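Workshop > Notebooks > Hand grippers > October

Filed under: end effectors, soft goods, bench notes

October, started 9.40

Second round on the yellow fingers. Hsiao's note says they are good enough for laundry work and that we should stop fiddling and order the full batch. I don't believe it yet. The note rests on one afternoon of towels, and a towel will forgive almost any gripper. It is thick, it has loops to catch on and it doesn't care which bit of it you grab.

So, shirts as well as towels, and on a surface that doesn't help. A bench with foam on it lets the finger tips sink in below the cloth and scoop. A hard mat won't.

What I want to know:
- can the slotted fingers pick up one layer without taking the one under it
- does the grip hold when the other hand pulls against it
- is the trigger travel all right after an hour, or only for the first ten minutes
- are the rear lenses any use when the housing is tipped right back

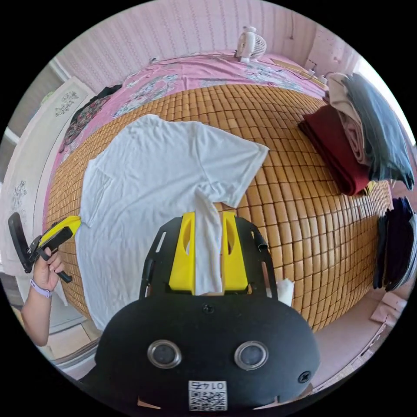

Single layer first. The Lirkis pads we had in spring were hopeless at this and I expected the same again. These are better, I'll give them that, but the improvement is all in the approach angle. Come in low, with the fingers nearly flat, and a thin cotton hem rides up between them. Come in steep and you push the cloth along the mat and end up closing on air. The spec sheet from Tavalon says "any approach up to vertical". I would like to see them do it.

I also don't trust my own hands here. After a few goes I am fixing the angle without thinking, so the pick rate goes up and it looks as though the finger has got better. An arm won't do me that favour. Any figure we quote from hand trials needs a line beside it saying so. The log stands at 679 picks over all sessions, and I would throw out the first 23 because the left trigger spring was in the wrong way round.

10.55. Towels.

Same as Hsiao found: easy. Too easy to tell us anything. You can be well off the edge, grab a fold in the middle and still get a decent hold. If we only report towels we could pass off a clothes peg as a gripper.
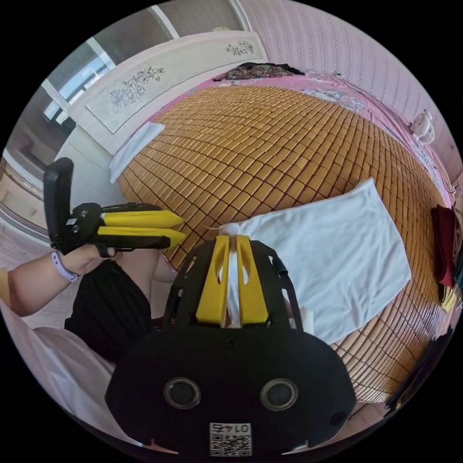
The thing worth writing down is what happens with both grippers on the same piece of cloth. Squeeze force on the two units isn't matched. I put the luggage scale on both and the right one lets go well before the left. Whoever says "same design, same grip" hasn't measured a pair. Could be the linkage, could be that one set of fingers is from the first print and has gone a bit soft at the slot. Swap the fingers over and repeat before blaming the linkage. (Not done today. Do it.)

Slots in the fingers: still undecided. The argument for them is that the face bends round the fabric. I can feel some bend on the thick stuff. On a T-shirt I can't feel any, and I suspect a solid finger with a strip of rubber would do as well for less print time. Sokero's solid pair is in the drawer and has never had a fair go. Wants testing blind if we can manage it, so that whoever is scoring doesn't know which pair is on.
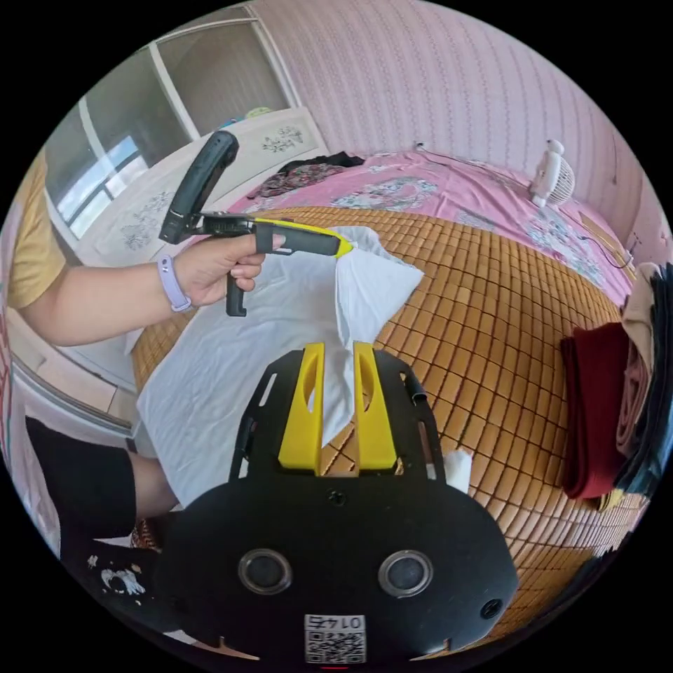
Trigger. Fine at the start, annoying by the end. The index finger does all the work and the return spring is stiffer than it needs to be. My grip was getting lazy in the last batch, which shows up as half-closed picks, and those will look like gripper faults to anybody reading the log later. Suggest a break every 17 picks and a column for "operator tired". Softer spring on order, part 2151, though the catalogue drawing doesn't quite match the one we have, so I'm not holding my breath.

Lenses. Two on the back of the housing, and I remain to be convinced we need the second. When the gripper is upright they see plenty. Tip it right back for the low approach, which we now know is the only approach that works on thin cloth, and I'd expect them to spend a lot of time on ceiling. Check the recordings properly before anyone claims full coverage.

Also: labels. Write the unit number in the log at every change of hands, in full. Two lines in the old log just say "the yellow one". They are all yellow. 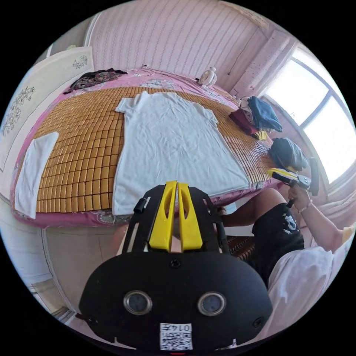 Unit 0145 in front, second gripper in the right hand. Shirt flat on the mat, towel to the left.

12.20. Stopped there. Where I've got to: fingers fine for towels, passable on shirts if you baby the angle, unproven on anything slippery. No lining fabric or sportswear tried at all. I would hold the batch order until the finger swap and the solid pair are done. Hsiao will disagree and is welcome to bring a polyester shirt.

To do: swap fingers between units, scale again, five pulls each. Dig out the Sokero pair. Ask Tavalon what cloth they used for the vertical claim. Check the left spring is still seated.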